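Skelilis lending shelf - where we are in June

Hi Sólveig,

You asked for a page and you're getting a page, more or less. The short version is that the household lending scheme is running in both villages, Skindodside and Erkumwood, and we have spent 3,445 of the grant so far. The rest is set aside for the autumn.

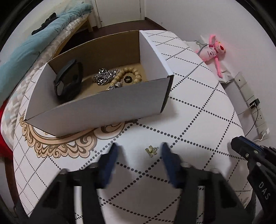
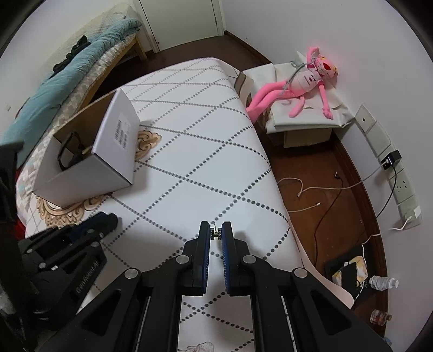

Borrowing has gone way better than I dared hope! We've had 196 loans since we opened, mostly sewing machines, folding chairs and the big soup pots (those soup pots never sit still). I was worried about how we'd store the small stuff, and we've settled on plain open boxes like the cardboard one with no lid, so people can look in and see what's there without unpacking everything. Labels go on the front. The plastic tubs I put in the original budget would have cost 800, and I'd like to move that money over to repairs if you're okay with it.

Repairs are the sore spot. Þröstur Gunnlaugsson has been fixing things on Wednesday evenings and he's wonderful, but he's one man, and 2 of the sewing machines are still waiting for parts from Oksanen. I've called them twice. They say next month - we'll see.

The Erkumwood side is slower. The hall only opens in the afternoon, so anyone with a day job misses us, and I've asked if we can have the key until 8 p.m. one night a week. They haven't said no. If it comes through I'll need a bit more for heating once it gets cold, and I'll send you the numbers before I commit to anything.

Could you let me know about the 800 before the end of the month? I'd like to get the parts order in.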